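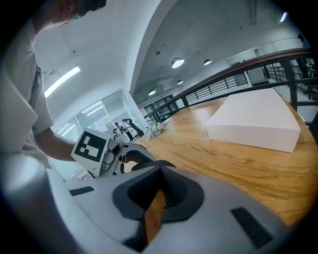

Florkby's upstairs packing table gets its first proper Saturday

24 June 2023

I'd only meant to pop in for half an hour. I had a parcel to collect from the shop downstairs, the car was on a meter, and I'd promised to be home before lunch. Two and a half hours later I was still up on the landing at Stostis with ribbon fluff all over my sleeves, having a lovely argument about whether tissue paper should be folded or scrunched. So this is a slightly longer item than the one I was asked for, sorry!

If you don't know the building, Stostis is the old seed merchant's at the bottom of Florkby high street, which has been shared studios and small offices for a few years now. You go in past the bike racks, up the stairs with the wobbly third tread (mind it), and you come out on the open landing with the wooden table by the railing. People have eaten sandwiches there for ages. From this weekend it's also the town's gift packing table, open to anyone who has something to box up and no decent surface at home to do it on.

The idea came from Adaeze Etim, who runs the flower business Babalola from a ground-floor unit. She does small bunches, nearly all white and green at this time of year, and sells a lot of them to people who want to send a present with flowers tucked in beside it. Her trouble was that her own unit is mostly buckets. Customers were wrapping things on the floor of the corridor, or on their knees, or on the bonnet of a car.

"I had a man in trying to get a teapot into a box while holding his dog," she told me. "I thought, there's a whole table up there."

There was, and the studio tenants were happy to share it on Saturdays and on Thursday evenings. The firm supplying the cardboard is Prollov, from the trading estate, who make plain boxes in a handful of sizes and had a run of white ones left over from an order that was cancelled in January. Adaeze bought 848 of them at a price she wouldn't tell me, though she looked very pleased about it. They come flat and you fold them up yourself, and the lid takes a bit of persuading the first time. I did mine inside out. Twice.

The boxes cost £1.15 for the small and £3.36 for the big flat one, which is the one everybody wanted this morning. I can see why. It'll take a shirt, a tablecloth, a picture in a thin frame, or a jumper if you're firm with it. It also looks very smart once it's shut, with no printing on it to cover up. Paper and string are free if you buy a box, and if you bring your own box you just put something in the tin.

Now, the table. I've got a soft spot for it. It's that warm orangey-brown sort of wood with the grain running in long lines, and it's a pleasure to work on because things slide just enough. It stands right up against the balcony railing, the one with the brown wooden handrail and the black uprights, so you can look across at the office chairs on the other side while you work out what to do with your corners. The light's good too, at least it was this morning, and you don't get that in my kitchen.

There is one thing to know about being next to a railing, and several of us learnt it today. Round things roll. A reel of green ribbon went over at about half past ten and unwound itself the whole way down to the bike racks, to a small cheer from below. There's now a tray for ribbon, and I'd use it. Scissors go in the tray as well, please, and not on the handrail, however handy it looks.

Flowers are best kept at the railing end, well away from the folding. Adaeze was quite strict about this and I think she's right. A big lid swinging open can take the heads off a bunch before you've noticed, and petals get into everything. She also asked me to pass on that the bunches should go in last, after the paper, with the stems wrapped, and that you shouldn't close them up in a box overnight. If the present's going by post, leave the flowers out of it altogether and take them round yourself, or give them to your mum.

I asked Nerys Voyle for a few tips, as she spent eleven years on the wrapping counter of a department store and was doing three people's parcels at once without seeming to hurry. She measures nothing. She lays the box on the paper, folds one side over to see if it meets, and cuts. Her main complaint about the rest of us is tape. We use miles of it, apparently, and a flat box wants hardly any if the creases are sharp. She runs her thumbnail along each edge before she folds it, and I've tried that at home since and the difference is embarrassing.

She's on the folded side of the tissue argument, by the way. Two sheets laid crosswise, present in the middle, flaps over. I'm a scruncher and I'll stay one, mainly for anything with a handle or a spout, but I will admit her boxes looked nicer when you opened them. A lady from the pottery studio tried to broker peace by folding the bottom sheet and scrunching the top and it just looked like she'd changed her mind halfway.

It got busy from eleven. There was a christening present, a couple of retirement ones, a leaving gift that was being signed by people who kept turning up one after another, and a boy with a very large jigsaw for his grandad who wouldn't let anyone help, quite rightly. The table takes four people in comfort and six if you like each other. When it's full, there's a bench at the top of the stairs and you wait your turn, and the waiting was honestly half the fun, as you get to see what everyone's giving.

Not everything worked. The card reader sulked until someone took it to the window, so bring some coins just in case. There was only one pair of scissors that cut properly and we all knew which pair it was. And the noise does carry into the offices across the way, where one or two people come in on a Saturday for some peace. They were very nice about it, but Adaeze's asked that we keep the radio off and I've said I'll put that in here, so there it is.

Any money left after the boxes are paid for goes towards the landing itself. The first job is that third stair. After that the plan is a proper lamp over the table for the Thursday evenings, and some shelves for the paper, which at the moment lives in a crate and gets bent. The quote for all of it came to £2,895, so there's a fair way to go, but the tin was nicely heavy when I left and I wasn't the last one there by any means.

The table's open on Saturdays from nine until one and on Thursdays from five until half past seven. You don't need to book. If you want flowers for a Thursday, tell Babalola by the Wednesday lunchtime, as they're cut to order and she can't conjure them up. Offcuts of ribbon and clean used tissue are very welcome, and so is a second pair of sharp scissors, if anyone has some going spare in a drawer.

I got a parking ticket, since you ask. The parcel I'd gone in to collect is still there and I'll pick it up on Thursday.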